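Hosts and try-it guests wanted – Zirkum open day, Ratgate site

Quick post, we are short on people and October is coming fast. Zirkum is opening the kitchen lab at Ratgate for an open day and we need two kinds of help.

1. Floor hosts, paid. 2 spots. You greet groups, keep the line moving, answer the easy questions and send the hard ones to Seidu Atinga. No robotics background needed. Comfortable talking to kids and to engineers, sometimes in the same minute. Pay is $160 for the day, lunch incl.

2. Try-it guests, unpaid. You watch a run up close, then fill in a short form on what you expected the robot to do next. Adults only for this one. Takes a half hour, maybe less.

The station you'd be working at: fridge, white table, bottle of what looks like tea, one robot hand.
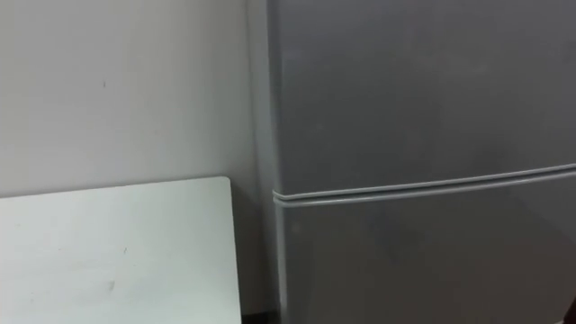
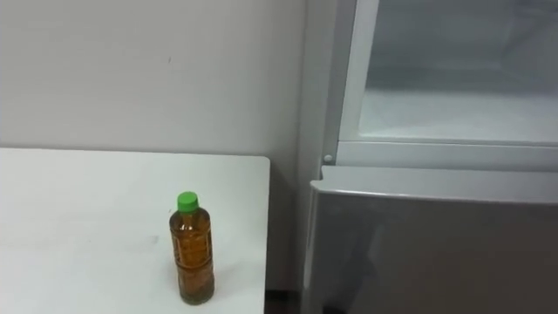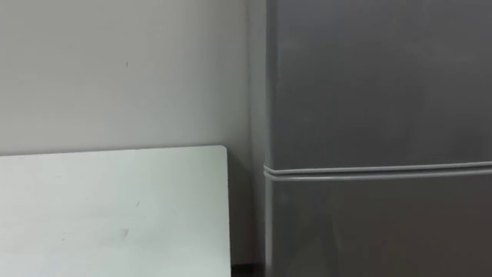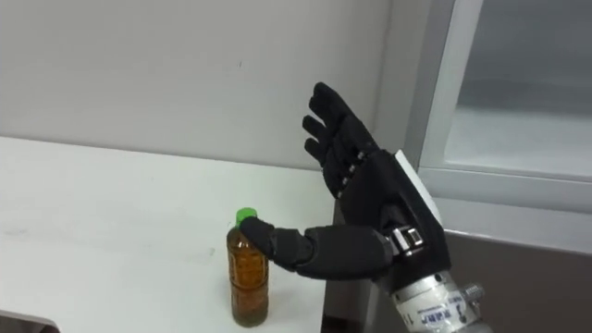

Hosts come in the afternoon before for a walk-through with Gladys Tello. Bring closed shoes and a photo ID, the front desk wont let you up without it. Doors open to the public at 10 am, hosts on site by 8:30. We finish at 4 and then there's cleanup, so plan on 5.

Good to have: Spanish or Twi, some retail or museum work, a voice that carries. Not a must – if you're friendly and on time we can teach you the rest. The lab is on the second floor, there is an elevator. Tell us if you need a stool or a quieter slot and we will set it up.

Parking is at the Dunstan lot across the street, free for hosts. Guests please take the Lilereck shuttle if you can, the lot fills up quick.

To apply as host: send a few lines about you and a phone number to Zuweira Alhassan at the Ratgate front desk. No resume needed. Guests just put your name and prefered time on the sign-up sheet, same desk. Morning slots are going first.

Questions on pay go to Wilfredo Tolentino. Anything else, ask for Mansa Eshun – mornings are best.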